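What I did with a small inheritance

My great-aunt died in December and left me some money. It wasn't lottery money. After the lawyer and the taxes it would have bought a decent used car, or a very good vacation, or one year of not worrying. I'm writing down what happened to it because two readers asked after my last post, and because I find it easier to be straight about money here than at the dinner table.

The first thing I noticed was how quickly I started spending it in my head. In the week before the check cleared I had redone the bathroom, replaced both cars and gone to Clavau for the summer. Added up, I had spent the money four times over.

The second thing was that people knew. I had told my cousin Desmond Haddad and no one else. By the time the check cleared, I had heard from a man I went to school with, who wanted to talk about a share in a boat. I said no to the boat. He took it fine.

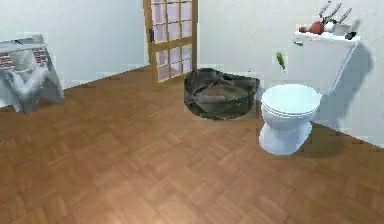 The 4 month rule

Anneliese Bauerfeind, who did my great-aunt's books for years, told me to put all of it in a plain savings account and leave it there for 4 months. No investing, no paying things off early, no gifts. I asked if that wasn't a waste and she said the interest I'd miss was the price of not doing something dumb.

I mostly kept to it. I took out $600 in the second month for a dental bill, which I would have had to pay anyway. I also took out $112 for a dinner at Sandberg with my wife, and that one I can't defend as an emergency. The food was good. We talked about my great-aunt most of the evening, and then about moving, which we had not talked about in years.

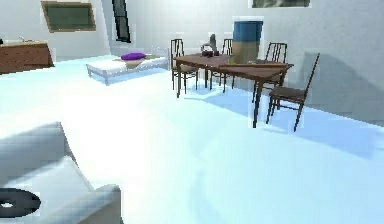 The dining table, with the bed farther back.

By the third month the boat and the cars had dropped off my list without any effort. The bathroom stayed on it. So did a debt to my brother-in-law, Hartmut Nolte, that had been sitting there since we moved to Arnholm. He had never brought it up. I had thought of it every time we ate at his place.

When the time was up I paid Hartmut first. He tried to wave it away and then he took it, and we had a beer and talked about his knee.

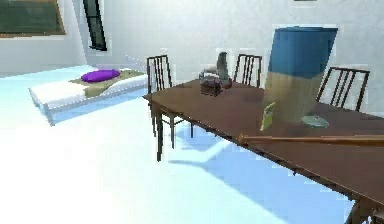 Where the rest went

Half of what was left went into retirement savings. The other half is still in the plain account, and my wife and I have agreed that either of us can veto a withdrawal. So far she has used her veto once, on a bicycle.

I don't feel richer. I do sleep better, and I think most of that is Hartmut's money being back with Hartmut. The bathroom will have to wait until spring, when we get a second quote.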